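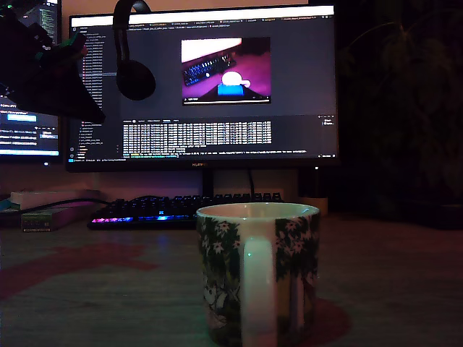
Virgil Gavrilă
Lecturer, Service Operations and Support Systems

Unit 3: Ticket routing and queue discipline

Required before the tutorial: the Godmont case file, sections 1 and 2. Bring your own copy of the routing table.

3.1 Terms

A ticket is a single recorded request with one requester and one current owner. A queue is an ordered set of tickets with no individual owner. Assignment moves a ticket from a queue to a person. Escalation moves it to a different tier and may or may not change the priority. Students regularly treat escalation and reprioritization as one operation. They are logged separately and should be modelled separately.

3.2 Routing rules

Three families are covered in this course.

Static routing. The destination is fixed by a field on the intake form (product, region, language). Cheap to maintain, but accuracy depends on the requester choosing the correct value.

Skills-based routing. Each agent carries a set of skill tags, and a ticket goes to any available agent whose tags cover its requirements. Where tags are too fine, tickets wait for one or two people while others sit idle.

Load-balanced routing. The ticket goes to the eligible agent with the fewest open items. Note that open items are a poor measure of effort. A weighted count is preferred where handling times differ by category.

3.3 Worked case: Godmont

Godmont runs a support centre with 52 agents on two product lines, Kadia and Preda. Intake used static routing until October. In the sample supplied, 112 tickets were misrouted at intake, most of them Preda billing requests filed under Kadia because the form listed Kadia first. Each misrouted ticket re-entered the destination queue at the back, so the requester's wait was counted from the transfer. The reported first response time therefore understated the true delay.

Two corrections were made. The queue was reordered by original creation time, and the product field was left blank by default. Skills-based routing was added afterwards for billing only.

3.4 Service targets

A target must state the clock (business hours or calendar hours), the start event, the stop event and the pause conditions. "Pending requester" normally pauses a resolution clock. It should not pause a first response clock. An automatic acknowledgement is not a first response for the purposes of this unit.

3.5 Exercise

Using the Testus sandbox, build a queue with 10 agents and the weighted load rule from 3.2. Run it once with transfers sent to the back of the queue and once ordered by creation time. Submit both response time distributions, labelled, with the median and 90th percentile marked. State the weights used and how they were chosen. Averages alone will not be graded.

Reading for Unit 4: backlog ageing, course reader, chapter on reopened tickets.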